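Share (14) Print E-mail this article

4. Setting out fruit as a household chore

4.1 Choice of task

We wanted a chore that most people do without thinking and that still gives a machine trouble. Wiping a bench is mostly a matter of coverage, and folding has been studied at length by others. Putting fruit out for the table sits somewhere between the two. The pieces differ in size and firmness, they don't sit still, and the person who asked for them usually has a view on where they should go. Malý and Rolland had already used tinned goods for the Gramorik trials, and we kept their two-arm bench layout so that the results could be read side by side.

Strawberries were included on the advice of Perrine Huet, who had spent a season on the packing line at Carré and regarded them as the fairest test of a gripper. A tin can be squeezed far harder than it needs to be. A ripe berry marks under a light thumb, and in a heap each one leans on its neighbours, so lifting one shifts the rest.
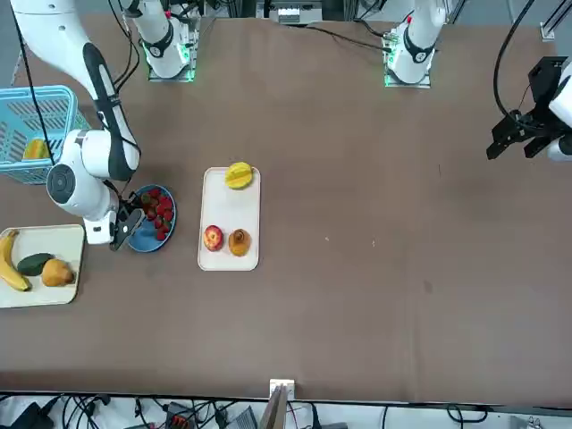
The instruction given for each trial was a plain sentence, such as "put one strawberry on the tray". The operator then stepped back and did not speak again until the trial ended. We did not tell the system which berry to take. A person asked to do the same thing will pick whichever is easiest to reach, and we saw no reason to ask more of the machine than that.

4.2 Scoring

A trial was marked as done if the named item ended up on the named surface and stayed there, and if no other item left its dish. Bruising was judged afterwards by two readers, Hamel and Sabatier, working separately from the fruit itself and without knowing which trial it came from. They disagreed on 2 pieces, both of which were marked as bruised.

We did not score speed in this part of the work. A household robot that takes a full minute over a strawberry would still be of use to someone who can't lift a bowl – several people we spoke to in August told us so without being asked – and a time limit would have hidden the failures we most wanted to look at. 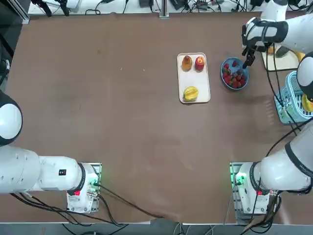

Figure 3. Approach to the strawberries, with the right gripper above the rim of the blue bowl. An apple and a star fruit are on the white tray.

4.3 Results

Of 33 trials with strawberries, 14 were done by our measure. The larger fruit went a good deal better, and most of the trouble there came at the point of release. Failures with the berries fell mainly into two kinds. In the first, the fingers closed on two berries at once and one dropped on the way across. In the second, the fingers closed on nothing and the arm carried on to the tray as though it had a berry, opened, and went back to its resting pose. The second kind bothers us more. A person notices an empty hand at once, and a helper that doesn't notice has to be watched, so the labour of the chore is passed along to someone else in the room.
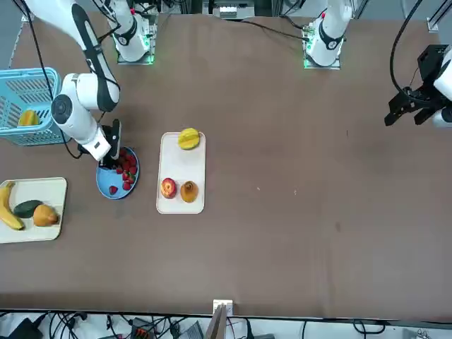

The layout of the dish mattered more than we had expected. Berries at the middle of a heap offer no clear side for a finger to enter, while those at the margin can be taken with one finger against the open dish. Grasps were more reliable when the heap had been pushed to one side. Figure 4 has such a case, with the berries gathered toward the right of the plate, a single one lying apart near the lower left rim, and the fingers reaching in from the left. Colleagues at Vaderberg have reported the same preference for edges with cherry tomatoes, using a softer finger than ours.

We would not say from these results that the chore can be handed over. The Gronari controller copes with an apple or a mango on an uncluttered tray, and a household could put up with its mistakes there. Soft fruit in a heap is another matter. The next round of trials keeps the same arms and adds a check on finger spacing before the arm leaves the dish, which should catch the empty grasps at least.

2 comments Print E-mail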